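Re: [web-ops] Moving the account pages to Naline 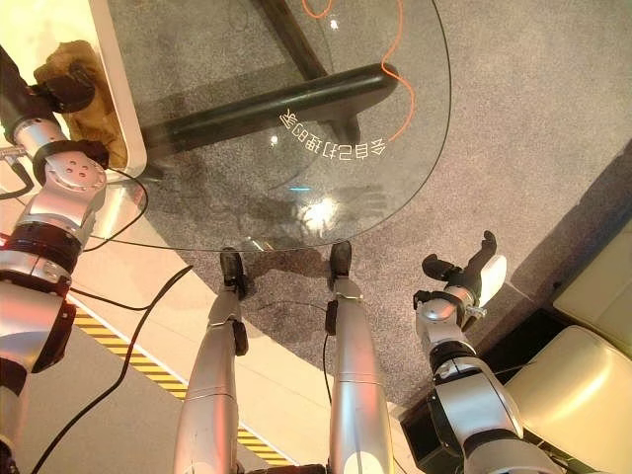

Brown cloth on the corner of a white table

Dilani Gunawardena wrote:
> The Naline people gave us a very good demo and I think we should
> commit before December. They say the Claltollow storefront moved
> over in 30 days with no downtime, and that page loads improved
> across the board. Wistow could be next. Any objections?

A few, yes.

"Improved across the board" compared to what? Claltollow was running on a server that should have been retired long ago. Put a static page on anything newer and it will load faster. I'd like to see the before and after numbers, measured the same way, from somewhere other than the vendor's own office.

Then the 30 days. Does that include moving the customer logins, or did the clock start once those were done? I asked on the call and got a slide about partnership. Wistow has two login systems that still don't agree on what counts as a valid email address, and I don't see a line for that in their quote.

I also went back through the contract draft. Section 2 says we can export our data "in a commonly used format." Which one? When we left Mạch we were promised the same thing and received a pile of spreadsheets with the order dates stored as text. I spent most of a winter on those.

I'm willing to be talked into a trial on the help pages only, with our own monitoring on it, and the old setup left running alongside. If they won't agree to that, I'd want to know why before anyone signs.

Dilani, could you forward the raw demo timings? The chart you attached has no scale on the left side.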